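The fan club that wants your card details

Mondetmont finished in December, after seven series of wet hillsides, bad inheritances and people staring into fireplaces. I liked it more than most critics did. I watched every episode, I argued about the vicar, and for a while I even had a picture of Inspector Sowerby on my phone. So when an email arrived inviting me to join the official Mondetmont club, I was the person it was meant for.

I read it twice and still couldn't say what I would be joining. There was a badge. There was "early access", though the programme has ended and there is nothing left to be early for. There was a forum, which I'd assumed was free, because the last one was.

The old forum was a scruffy place run by Amparo Pastor from her spare room in Hull. It had a grey background and a search box that only worked on single words. It also had a thread on Sowerby's missing brother that ran to 201 pages, and some of the guesses in it were better than the ending we got.
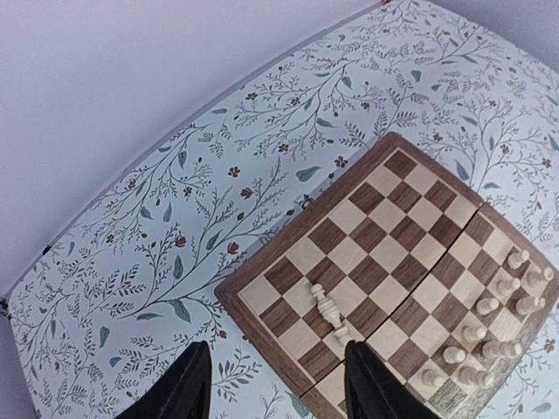

Pastor handed the whole thing over last spring to Stiltura, a company that builds clubs for programmes whose makers would like their viewers to stay in one spot. She wasn't paid much, she told me, and she didn't ask for much. "I was tired. They said they'd keep it as it was. I think they believed that when they said it."

What they kept was the name. The brother thread is still there if you have the old link, but you can't reply to it, and half the pictures people posted have gone. In its place is a feed, sorted by something other than date, in which the same wallpaper of the same moor comes round every few days with a new heart count.
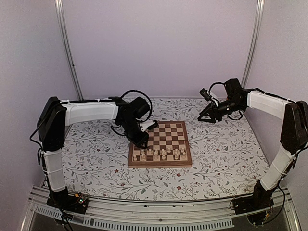 Two arms face each other across the board.

The company's case is that old forums die anyway. Consuelo Lorente, who looks after the drama clubs at Stiltura, put it to me politely and at some length. Hosting costs money, moderators burn out, younger viewers won't use a message board. All true, as far as it goes. I asked how many of the old regulars had moved across. She said that wasn't the measure they used. I asked which measure they did use and was told about "moments of connection", a phrase that covers posting a long theory about the will and also covers tapping a heart by mistake on the bus.

So I went looking for myself. On the night of the final episode, the club's main discussion drew 381 comments. That sounds healthy until you read them. A good many were one word long, and plenty more came from people asking how to cancel. 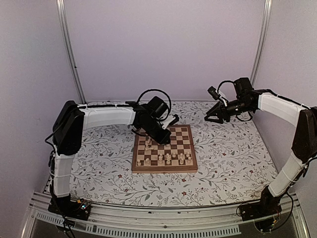 A wooden chessboard on a patterned white covering.

Then there are the galleries. Draro, which streams the series, supplies the stills, and Stiltura's software labels them. It labels them very badly. A close-up of Sowerby in the rain is tagged as a wedding, a horse and a bowl of soup. Search for the vicar and you get lampshades. Members can flag a mistake, and I flagged a dozen over one long evening. The lampshades were still there when I last looked.

None of this would matter if the thing were free and a bit daft. Fan sites have always been daft. But the top tier promises a "founder" print limited to 500, and I'd like to know what it was these people founded. Pastor did the founding. She has an ordinary account, and she says she was offered a discount.

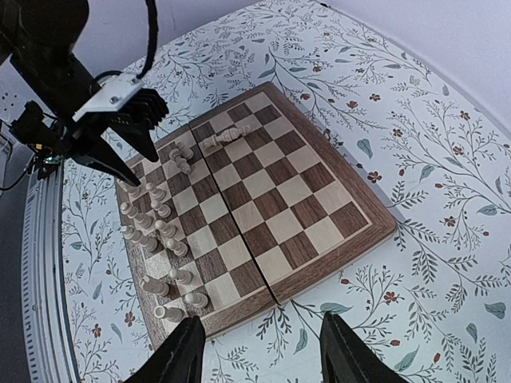 Where the talkers went

Some of them are on a mailing list now. An actual mailing list, with subject lines, set up by a retired solicitor who couldn't bear the feed. Pastor is on it, though she says she mostly reads. It took me 2 goes to get in, the first request having sat in somebody's junk folder, and on my first morning there were eleven messages about whether the will in series four was properly witnessed.

I don't want to be too misty about it. The list is cliquish, it is hard to find, and a newcomer who has only just discovered the show would probably run a mile. Lorente would say that is exactly her point, and I haven't got a good answer for her. I'd only say that she's asking people to pay every month for company, and the company has moved.

I haven't renewed. The club has written to me several times about it, most recently at five in the morning, with a picture of the moor.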